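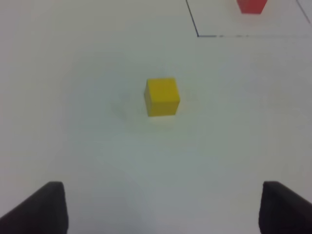
How long does it take to get comfortable driving a stick shift? For me it took most of July, with a one-hour lesson twice a week and some practice in between.

I already had my license, but I'd only ever driven automatics. The car I wanted to buy was a manual with 70 thousand miles on it, and the seller was asking $4,000. I told him I'd take it and then had to go find someone who could teach me to drive it.

I called Peeters first because they're closest, but they only teach in automatics now. Woron had a manual car and charged $50 a lesson, so I booked with them.

The first lesson was all in the parking lot behind the rink in Stilville. I didn't touch the gas for a long time. The instructor had me let the clutch out slowly until the car started to creep, then push it back in and stop. I must have stalled on half of them. By the end of the hour my left leg was shaking.
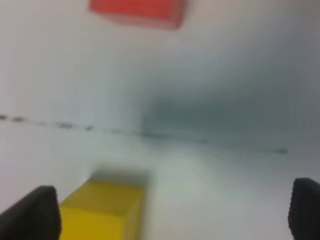
The second lesson was on real streets, and I found out that shifting up is easy and coming down to a stop is where I get mixed up. I kept braking in third and forgetting the clutch until the car shuddered. What helped was saying it out loud – brake, clutch, stop, first. I still say it sometimes if the radio is off.

Hills took the longest. There's a light on Kandness Road where the limit is 30 and the street tips up right at the line. I rolled back there twice with a van behind me. After that we spent a whole lesson on the handbrake: hold it, bring the clutch up until the nose lifts a little, add gas, let it off.

I've had the car a few weeks now and drive it to work every day. Reverse is stiff when the engine is cold, and I still avoid Kandness Road at five o'clock. Next thing is new front tires.

Posted 28 August 2017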